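Burkmont Gripper Trials: Frequently Asked Questions

Last updated 09/08/2025

What are you comparing?
Four grippers on the same arm, using the same controller and the same set of kitchen tasks. Two are parallel-jaw models, one is a soft-finger unit from Clenby, and one is our own design, known in the lab as the Calimlim.

Why kitchen items?
Most of the enquiries we get at Grerkadari are about food handling and light domestic work. Bread, fruit and small appliances cover a fair range of shapes and stiffness without needing special fixtures.

How many grasps have you logged?
3,963 so far. Of those, 2,361 were done with the parallel-jaw models, which went on the arm first. The soft-finger unit still has a fair way to go. 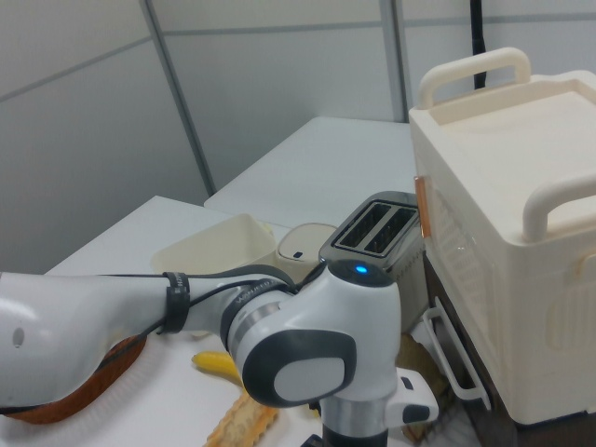 Does each gripper get the same number of attempts?
It will by the end. The plan calls for at least 400 grasps per gripper on every item, and we don't publish a score for an item until all four have reached that. Early results moved around too much to be useful.

What counts as a failed grasp?
A drop, a miss, or visible damage to the item. Squashed bread is a fail even if it gets where it was going. A slow grasp is a pass, with the time recorded separately.

Do you retune the controller between grippers?
Only the payload and tool centre point. Speed and force limits stay put. A supplier can ask for a second run with its own settings, and we list that in a separate table.

Can I send you a gripper to test?
Yes, if it fits a standard tool flange and weighs under a kilogram with its cable. Include the mounting screws and a wiring diagram. The next intake is in November.

Will the raw logs be available?
Yes, as a download once the soft-finger runs are finished. Camera footage is stored separately and is available on request.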